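Berkalley Mug and White Tabletop: Frequently Asked Questions
Last revised 10/6/26

Does the mug go in the dishwasher?
Yes, top rack only. Keep it away from cutlery, which chips the rim. Drain it upside down on a cloth.

Can it go in the microwave?
Do not microwave any Berkalley mug. Warm the drink in a glass jug and pour it over.

How much does it hold?
200 ml to a normal fill. It is sized for a short coffee. For tea, most customers order the larger Atinga.

Is the yellow the same inside?
No. The yellow is on the outside and the handle. The inside is pale, so coffee stains show early and should be treated early.

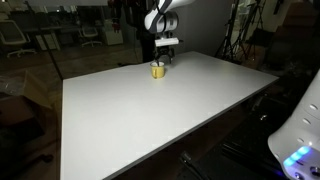
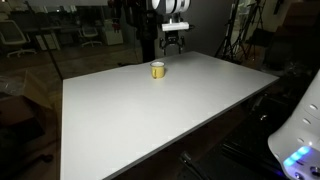
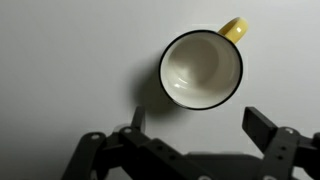
Yellow mug on the white tabletop.

How do I remove coffee stains?
Put one level teaspoon of baking soda in the mug, fill with warm water and leave for 30 minutes. Wipe with a soft sponge and rinse twice. Do not use steel wool or scouring powder.

Will a hot mug mark the Ralloseck tabletop?
The finish is rated to 70 °C. A freshly poured drink can be hotter than that at the base of the mug. Use a coaster for the first few minutes.

What about rings left by spills?
Wipe with a damp cloth and a drop of dish soap, then dry. On a matte white surface, a ring left overnight may need a second pass. Avoid melamine sponges, which leave a shiny patch.

The rim has a small chip. Is the mug still usable?
Stop drinking from it. Chips with sharp edges cannot be smoothed safely at home. Mugs chipped on arrival are replaced if reported with the order number.

Is the Nandar saucer compatible?
Only the version sold since December. The well on the earlier one is too narrow for the base.

Who answers care questions?
Rafail Psarras, product care. Write through the contact form and include the item name.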